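Bamley Workshop Skills Project
Progress report to the Gikano Fund, period ending August

Summary

The second stage of the project is on schedule. The bench area is set up and in use, and the small gear sets for the assembly course have been sorted. One supplier order is late. Spending is within the approved budget.

Parts and materials

The gear sets from Ratik were unpacked and checked against the order. Most of the bevel gears were in good condition. Two had burrs in the bore and were sent back for replacement. The rest have been wiped down, matched with their mating parts and stored by size in the drawers under the window.
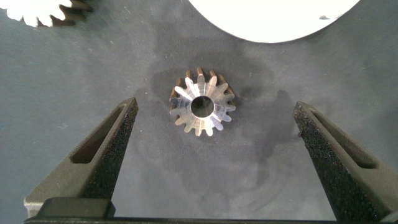

Trainees begin with the bevel gears because these are small enough to handle at the bench and the tooth angle is easy to see. They learn to check the bore, look over the teeth for wear and set the gear down with the machined face up. The worksheet for this unit has been rewritten after the first group found the order of the steps confusing. The new version fits on one page.

The shafts and housings on order from Ertürk have not arrived. The supplier now gives a delivery time of three weeks. Until then, the fitting unit is being taught with older housings from the store, which are worn but usable.

Work surfaces

The worktops are cleared at the end of each session and wiped with a dry cloth. Dust and light scratches do build up, and we have stopped using the abrasive cleaner that came with the original supplies.
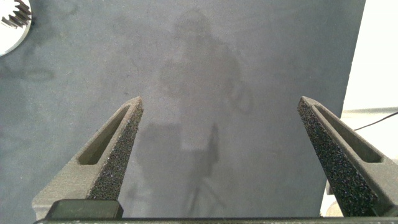

We looked at rubber matting for the worktops and decided against it for now. Small parts were harder to pick up from it during a short trial, and the cost was higher than quoted. The money set aside for matting has been left unspent, and we would like to move it to hand tools if the Fund agrees.

Next period

- Run the assembly course for a group of 8
- Receive and check the Ertürk order
- Replace the two returned gears
- Send the revised worksheets to the Fund with the next claim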